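Two years ago my job at Zirna was sample handling. I filled bottles, wiped them, labelled them, put them in crates and signed the sheet. In October the filling line went over to arms from Gremard, and most of my hours moved upstairs to what the rota calls demonstration work. I have been asked about it often enough to write it down.

The filling line itself is dull to describe. Two arms, one conveyor, one operator per shift where there used to be three. It handles 400 bottles an hour of a single shape, and stops if the shape changes. Everything irregular still comes to the bench: odd necks, short orders, returns, anything that arrives in a container somebody else chose. Management wants the arms to take part of that too, so the bench staff now do the irregular jobs with a hand-held gripper and the recordings go to the software people in Bremden.

The gripper replaces your fingers. It has two, both black, with a square tag on each so that the opening can be read from the video. You squeeze, they close. You feel much less than you would with a bare hand, and it took me several weeks to stop over-tightening on glass.

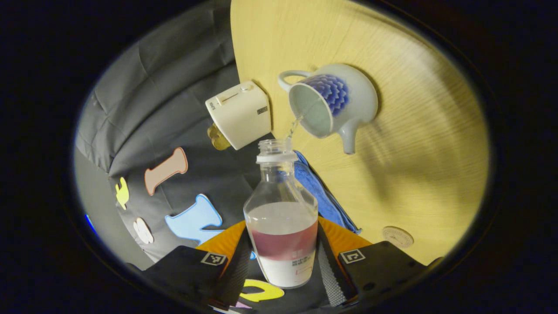 Bench notes, by the author
Posted February 15, 2025 | Filed under: Work, Automation | 4 comments

Pouring is the task I get asked about most, and the one with the highest reject rate. A teapot is an awkward vessel to begin with. Tip it so that the liquid leaves over the open top and you have a wide rim feeding a narrow neck, with the spout doing nothing useful. The stream has to be kept thin. The bottle has to stay upright in the fingers while your attention is on the pot. Clear liquid into clear glass is also the hardest combination to judge on video, and the reviewers send those back more than any other.

A recording is rejected if the bottle slips, if the stream misses the neck, or if the tags leave the view. On my first full week I submitted 96 pours and had most of them returned for the tags. I had been turning my wrist the way I would with an ordinary bottle. The correction is to keep the wrist still and bring the pot to the bottle, and after that my rate came up to the bench average.

The current batch calls for 2,000 accepted recordings across all bench tasks. When I last looked at the counter we had 465. The target was set before anyone had timed a pour with setting out and wiping down included, and it has since been moved twice.

On what has changed for the staff, I will keep to what I can vouch for.

Pay is the same. The grade is not settled. The old grade was written around throughput, and the new work has no throughput in that sense, so at present we are all on the old one with a note attached. The union branch has asked for a separate job description. A draft exists. I have read it and it gives one line to the bench.

The physical load is different. Crates are gone, which my back approves of. In exchange there is a steady ache at the base of the thumb from the trigger. We now swap after forty minutes, and the Karamanlidis site, which started before us, swaps after thirty. I would copy them.

The line operators have had the worse end of it. Two of the three positions per shift went, and although everyone was offered something else, the something else was often on nights. One operator's post on days is now largely clearing jams and answering the screen.

Skill is harder to report on. I know far more than I did about how I hold things. I could not have told you before that I steady a bottle with the little finger. The gripper has no little finger, so the fingers it does have must sit lower on the body, and that is now in the bench instructions under my initials.

Whether the arms will manage the irregular work is not my department. The first trial on our recordings is planned for bottles with a standard neck, stationary, on a flat table. Pouring comes later. Until then the odd containers still come up to the bench in a grey tub every morning, and we do them by gripper if the rota says demonstration and by hand if it doesn't.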